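4.3 Folding shirts and stacking them beside the bin

Read section 4.2 (setting up the Tumevon folding table) first. Keep the shallow yellow bin at the back center of the tabletop and start the finished stack in the back right corner. The front stays clear for the shirt you are working on.

1. Wipe the tabletop and let it dry.
2. Take one shirt and lay it down in front of the bin. It can lie at an angle at this point.
3. Find the neckline. The label inside the collar tells you which end is the top.
4. Pull out the sleeves if they are tucked under the body.

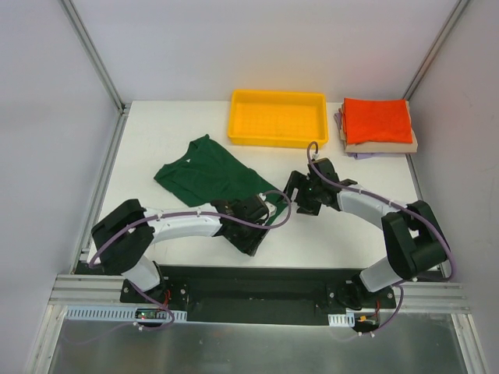
Lakmal Wijesinghe writes that he turns every shirt face down before step 4, and that on dark cloth he looks for the label first, as the seams are hard to see. Either way up is fine for plain shirts. Shirts with a printed front should go face down.

5. Take hold of the shirt at two far points and lift it off the table.
6. Draw the upper edge out until it is nearly straight. Let the rest hang.

CAUTION: Do not jerk the cloth. Thin knits stretch at the shoulder and will not fold square afterward.

7. If a sleeve or hem has rolled up on itself, lower the shirt and open the roll by hand. A roll left inside makes a ridge – you will feel it through every layer above. 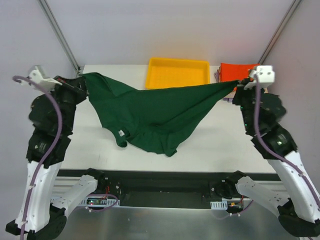
8. Lay the shirt down again with the collar toward the bin and smooth it from the middle outward.
9. Fold each side in to the center, sleeves flat along the body.
10. Bring the hem up to the collar, then fold once more if the shirt is long.
11. Place it on the stack with the folded edge facing front.

NOTE: Layers do not have to line up exactly. Straighten the stack when it starts to lean.

NOTE: Do not put folded shirts in the bin. It is for items that need mending or a second wash.

If the tabletop is too small for your largest shirts, order extension leaf 1,361 from Barredo. Fitting is covered in section 4.5.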